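阅读时间:12 分钟

Plornanow 邮件列表
主题:Re: Suveder 开放日,有人去了吗?
日期:2019年2月4日

各位好:

家里正在贴春联,油锅已经热了,我躲进小屋先把这封信写完,不然过完年肯定忘掉一半。上周列表里有人问 Suveder 的开放日怎么样,我去了,从上午待到他们关灯,回来的地铁上一路都在手机里记东西(坐过了两站)。先把原信引在前面,后面按问题答,顺序可能有点乱。

> 大家好,
>
> 上次线下聚会时听说 Suveder 要办一次开放日,主题是双臂操作软物体。我当时报了名,临时要值班,没去成。想请去过的朋友讲讲:
>
> 1. 到底让看到什么程度?是隔着玻璃放视频,还是能站到台子边上?
>
> 2. 毛巾、衣服这一类的演示是现场跑的吗?失败的时候怎么处理?
>
> 3. 他们之前提过会用 Matar 做遥操作的那一层,现场能不能上手?延迟怎么样?
>
> 4. Prirnent 的夹爪用下来口碑如何?我们这边准备换一批,正在犹豫。
>
> 5. 带学生去合适吗?我手上有一个班的孩子,年纪不大,坐不住,但对机械臂很着迷。
>
> 另外,如果有人拍了现场的照片,麻烦挂一张上来。先谢谢了!
>
> 祝新年好

先说第一个问题。能站到台子边上!这是我最高兴的一点。我去过好几家的开放日,流程都差不多:进门换胸牌,会议室里坐四十分钟看幻灯片,然后被领着沿黄线走一圈,每个台子前停一分半钟。Suveder 这次把幻灯片压到了很短,讲解的工程师说了几句安全须知就把大家放进大厅了。大厅很大,天花板上一排一排的日光灯,亮得晃眼,底下全是工作台、金属架子和各种设备,走道倒是留得够宽。每个开放的台子旁边都有一位他们自己的人守着,手边是急停,你问什么他答什么,问到不能讲的就笑一笑说"这个先跳过"。

签到表上的编号我是 217 号,上午去的人应该比下午少,因为我吃完盒饭回来,毛巾那个台子已经围了三层。建议下次想细看的朋友一定赶早场。

再说第二个问题,毛巾。现场跑的,而且没有挑软柿子捏。

做过软物体的朋友都知道,刚体抓取好歹有个几何模型可以依靠,杯子放在那里就是一个杯子。毛巾不行。往桌上一丢,边角压在下面,中间鼓一个包,两层布贴在一起,相机从上面看过去,哪里是边、哪里是褶,人都要多看一眼。他们的演示是把毛巾随手揉乱了扔在台面上,两只夹爪从两侧下来,先找边,捏住,提起来一点,另一只去找相邻的角,然后在空中绷直,放平,再对折。听起来就这么几步,看的时候我手心都是汗。

我在台子边上站了很久,前后看了他们跑 47 轮。为什么知道是 47,因为台子旁边的屏幕上有轮次计数,我到的时候工程师刚好清零重启。成功的那些当然漂亮,可我更爱看不顺的。有一轮右边的夹爪捏到了两层布,一提,整块毛巾跟着翻了个身,围观的人一起"哎呀"。它停了一下,松开,往外挪了一小段重新下爪。这一下全场都鼓掌了,比折好的时候鼓得还响。守台的工程师说,松手重来是去年 7 月以后才加进去的,之前捏错了就一路错到底,最后给你交出一个春卷。

他们没有把失败藏起来,这一点我特别服气。屏幕上成功和失败都照实记着,哪一步断掉的也写在后面。我问能不能把这张表拍下来,他说表不行,台子可以随便拍。

毛巾的选择也有讲究。他们备了好几种,厚的、薄的、起毛圈的、光面的。我看得最多的是浅绿色带深绿包边的那块,表面有细细密密的小凸起。工程师说包边颜色深一点,人在旁边看着也容易跟上机器在找什么,至于算法是否依赖这个颜色,他的原话是"你可以换一块试试"。于是有位观众真从包里掏出一条自己的擦车布,灰的,没有包边,边缘还脱了线。机器折了三次,成了一次。能让观众拿自己的布上台子,这份底气我很喜欢。

台面是黑色的,稍微有点反光,我开始以为会干扰相机,问下来他们说宁可留着,家里和店里的桌子本来也各式各样,太干净的条件练出来的东西拿出门就不灵。后面架子上放着壶之类的东西,是别的任务用的,倒东西那一套当天没有演示,有点可惜,下次想看!

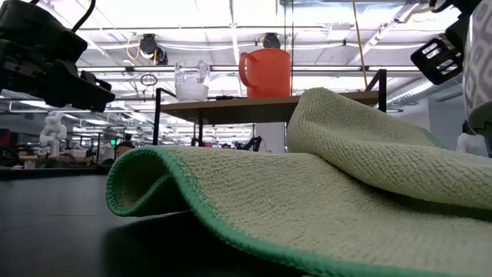
列表里有位没署名的朋友私下回了我一封,同意我转述:他也去了,下午那场,看法比我冷静一些。他认为对折一次的成功率说明不了太多,真要进洗衣房,得连着折一整筐,而且中间没有人把毛巾摆回来。他还说现场最该问的是换一个班次、换一个操作员采数据之后效果掉多少,可惜他挤不进去,没问成。

这个意见我觉得提得很好。我自己问到了一点边角:他们的示范数据是几位操作员轮流采的,每个人的手法差得挺多,有人喜欢先抖一抖再找角,有人从中间捏起来让它自己垂下去。工程师说早期他们想统一手法,写了一份很细的操作规程,大家照着做,做出来的动作僵得不行。后来规程删得只剩一页,规定起始状态和结束状态,中间随你。至于换人之后掉多少,他没有给数字,我也不替他编。哪位下次去,请一定把这个问题带上。

连续折一整筐的事,我问了。目前不行。从一堆毛巾里只拎出一条来,这一步他们叫"分拣",单独有人在做,当天台子没有开放,只在走廊里贴了一张流程图。图上画得很理想,我在旁边站了一会儿,听见两位参观者为第二个框争起来了,一个说应该先拎高再看,一个说先拨散,争到最后互加了微信。这种场面只有在开放日才看得到,哈哈。

第三个问题,Matar。可以上手,而且我上手了!!

排队领号,每人一小段时间,玩的是另一个台子,任务是把一块小方巾从左边搬到右边铺平。我原以为自己平时叠衣服还算利索,结果头一回连布都没捏起来,夹爪在桌面上空捏了好几次,后面排队的小朋友都看急了,喊"再低一点!再低一点!"。低了一点,果然捏起来了。人手上捏布靠的是指尖那一点感觉,遥操作的时候这个感觉没有了,全凭眼睛,你会突然意识到自己平时有多依赖它。

延迟方面,屏幕角落里有实时显示,我那一轮最高跳到过 111 毫秒,平时比这低得多。跳到最高的那一下手上能感觉出来,像踩在软垫子上,动作出去了,夹爪慢半拍才跟。守台的人说当天大厅里无线设备太多,平时采数据走有线。我只能转述,没法验证。Matar 的界面我觉得做得挺顺手,左右手的映射一分钟就习惯了,唯一别扭的是松开夹爪的那个键离暂停键太近,我按错过一次,排我前面那位也按错过一次。意见我写在留言簿上了,希望他们改。

还有一个细节,做遥操作的朋友可能会感兴趣。他们允许操作员在中途停下来重新开始,但停下来的那一段不删,单独打上标记保存。我问留着有什么用,对方说松手重来的那部分就是从这里面学出来的。我听完在原地愣了几秒。我们自己采数据的时候,捏错的统统扔掉,扔了两年……回来当天晚上就在组里群发了一条,让大家先别清硬盘。

第四个问题,Prirnent 的夹爪。我只能讲当天看到和听到的,别当成采购建议。

Suveder 这边不同的台子用的配置不太一样,他们的维护人员给我看的那一只 Prirnent,指头上的胶垫是自己换过的,原装的垫子对薄布太滑。换垫子很快,他当着我的面换了一副,连工具带说话一会儿就好了。他比较满意的是开合的重复性,不太满意的是走线,线在手腕那里绕一圈,转多了会磨外皮,所以他们自己加了固定。我问坏得多不多,他翻开维护本,最近一只做过保养的夹爪,记录停在 448 小时那一行,备注写着"垫子更换,其余正常"。一只夹爪的一行记录,大家自己掂量。

如果你们那边抓的主要是硬的东西,胶垫这一条可以忽略。如果是布,最好先借一只回来,把自己要处理的料子一样一样试过去。厚浴巾和薄桌布完全是两码事,我在现场看到机器对付厚的很从容,换成薄的马上就谨慎起来,下爪的时候慢了一截。

第五个问题,带学生。合适,非常合适,我强烈建议带!但是有几件事提前说。

一是大厅里有声音,散热风扇加上人声,后排的孩子听不清讲解。最好分成小组,每组跟一个台子,别一大群一起走。二是台子的高度对小个子不太友好,Suveder 准备了几个踏步凳,数量有限,去之前可以写信让他们多备。三是午饭自理,园区食堂对外只收现金和园区卡,我身上一张现金都没有,最后吃的是门口便利店的盒饭,味道可以。四是安全须知里写了长头发要扎起来、围巾要摘掉,挂脖子上的胸牌他们会让你塞进衣服里。

当天就有一队学生,看样子是小学高年级,他们在毛巾台子前面的反应太好玩了。起先都觉得不过如此,有个孩子大声说我奶奶三秒钟就能叠好。工程师听见了,也不恼,给他戴上一副厚厚的隔热手套,闭上眼睛,让他试试。孩子折腾了半天,折出一个三角形。然后他就再也不肯走了,蹲在台子边上,每次夹爪往下走他就小声说"捏,捏,捏",捏住了就回头看一眼老师。我要是那位老师,这一趟的车钱就觉得值了。

带班去的朋友还可以让孩子们事先在家里做一件小事:把一条毛巾揉成团扔在桌上,只准用两只手的拇指和食指去展平,拍一段视频。带着这个经验去看,问出来的问题完全不一样。我是回家之后才想到自己试的,一个人在餐桌前面捏了半天,家里人以为我在变魔术。

再补几句零碎的。

路不难找,从地铁口出来沿着河走,过第二座桥右转,园区门口的牌子很小,保安大叔会指路。停车位紧张,能坐地铁就坐地铁。寄存柜要扫码,手机快没电的先充好。

大厅里可以拍照,不能开闪光灯,有几个台子前面立着禁止拍摄的小牌子,请务必遵守,大家守规矩人家下次才肯继续这么敞开办。拍到别的参观者正脸的也请别往列表上挂。

讲解基本是中文,英文的有一场,在下午。讲稿他们答应会整理出来放到网上,我写这封信的时候还没看到,看到了我再转发。

有位朋友问有没有纪念品。有!填完反馈表可以领一条小方巾,浅灰色,角上绣着 Suveder 的字样。我领的那条现在就盖在我的键盘上。据说这批方巾本来是订来做测试的,料子太硬,机器和人都嫌弃,于是拿来送了。

下一次开放日的时间还没定,我问过,回答是看大厅搬迁的进度。如果定在暑假里,我想组织列表里的人一起去,人多了可以跟他们申请单独一场,把分拣那个台子也开给我们看看。有兴趣的直接回这封信就行,写上人数和想看什么,带不带孩子也写一下。没做过机器人的朋友也欢迎,当天跟我聊得最投机的一位就是开干洗店的,他看毛巾的眼光比我们谁都毒,一眼就看出哪一轮要坏在包边上,还跟工程师讲了半天怎么靠甩的那一下让布自己摊开。工程师掏出本子记,记了满满一页。

关于甩这个动作,想多说两句。现在台子上的做法是提起来绷直再放,比较稳,速度就上不去。人叠床单的时候是要甩一下的,让空气把布托平。他们试过,在台子上方的空间里施展不开,布角会扫到旁边的东西。那位干洗店老板说小毛巾不用甩高,手腕一抖就够。我不知道最后会不会采纳,反正我下次去头一件事就是看这个。

还有一个疑问留给列表里做视觉的朋友:毛巾中间鼓起来、后面那一片完全被挡住的时候,你们会选择换一个视角再看,还是先动一下手把它压平?我问了两位工程师,得到两个答案,而且他们当场看了对方一眼。很想听听大家怎么做。我们组里目前是先压平,理由很朴素,多装一台相机要走采购流程,走完这个流程毛巾都洗旧了。

厨房在喊我了,丸子要下锅。没答到的地方大家接着问,我初三以后回信会快一些。

给大家拜年,祝新年里布都听话!

——
你收到这封邮件,是因为你订阅了 Plornanow 邮件列表。回复本邮件将发送给全体成员,如只想回复发件人,请修改收件地址。

本网站使用 Cookie 保存登录状态和阅读偏好。继续浏览即表示同意。 [接受] [设置]

联系我们 | 列表归档 | © 2019 Plornanow | 返回顶部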